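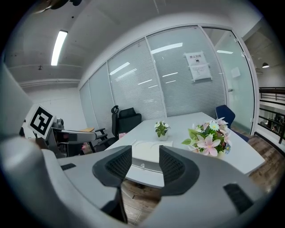 Home | Galleries | Rooms | About

Flowers for the meeting room
by Lilibeth Padilla

I've been fussing over our meeting room at Pamby since May, and I'm finally ready to show it off! We kept the long white table (I still love it) and I went looking for a bit of colour to put on top.

The big bouquet is artificial, all pink and white and pale lavender, with lovely broad leaves. I'd had my eye on it at Werkis for ages. Having a rounded white pot keeps it from looking too fancy, I think.

My favourite is the little one with the white flowers, though. Such a sweet thing near the middle of the table.

The mesh chair with the tall headrest lives at the end, and yes, everyone races for it at 9 am. The padded one is comfier if you ask me!

Next up is the hallway, if I can ever settle on a paint colour.

67 likes | 5 comments | Share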